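FOR IMMEDIATE RELEASE

Flisthorpe opens its remote teaching kitchen to outside operators

People with no robotics background can now guide a simulated arm through kitchen tasks

FLISTHORPE – Gedumby, a developer of software for robot teaching, announced on Tuesday that its simulated kitchen, named Lamlow, is open to operators from outside the company. A person sits at home or in an office, takes a hand controller and moves a robot arm through a household task. The software records each movement, and the recording is later used to train the robot to do the same task alone.

The first version of Lamlow was tested in February with 25 operators. Together they recorded 1,177 demonstrations. Most of the operators had never controlled a robot before, and the introduction lesson takes six minutes. 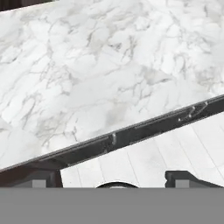
Lamlow simulation: view between the open gripper fingers, with the marble countertop behind.

"We wanted that the operator sees the task from the position of the hand," said Anjana Sarkar, head of demonstration at Gedumby. "When you look from far away, you think you are already at the handle, and you are not. From the hand it is much easier to correct."

Operators can change between the hand view and a wider room view at any moment. The wider view is meant for planning the approach – for example, how to bring the arm to the counter without touching the appliances.
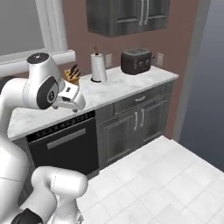

According to the company, slow and careful demonstrations are as welcome as fast ones. A recording with a small mistake is also kept, if the operator corrects the mistake before the end of the task. Gedumby considers these corrections a valuable part of the material, as a robot in a real home will also need to recover from its own errors.

"In the beginning we deleted everything that was not perfect," Sarkar said. "Then we saw that our robot did not know what to do after a bad start. Now we ask people to continue calmly and to finish."

The work is carried out together with Sitompul, which provides the hand controllers and the training of new operators. The current task list has 73 entries. Three groups of tasks are open in the first period:

– Approaching and placing at the countertop
– Reaching for the handles of drawers and upper cabinets
– Moving along the lower cabinets and the dishwasher 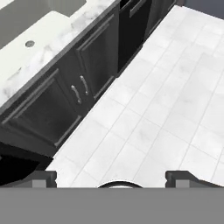 How to take part

Operators need a computer, a stable internet connection and a hand controller, which Sitompul lends without charge for the time of participation. Applications are accepted through the Gedumby website. Groups from technical schools are invited to apply together and will receive a common training session.

About Gedumby

Gedumby develops tools for teaching robots by demonstration and remote control. The company is based in Flisthorpe.

Press contact: Anjana Sarkar, Gedumby, Flisthorpe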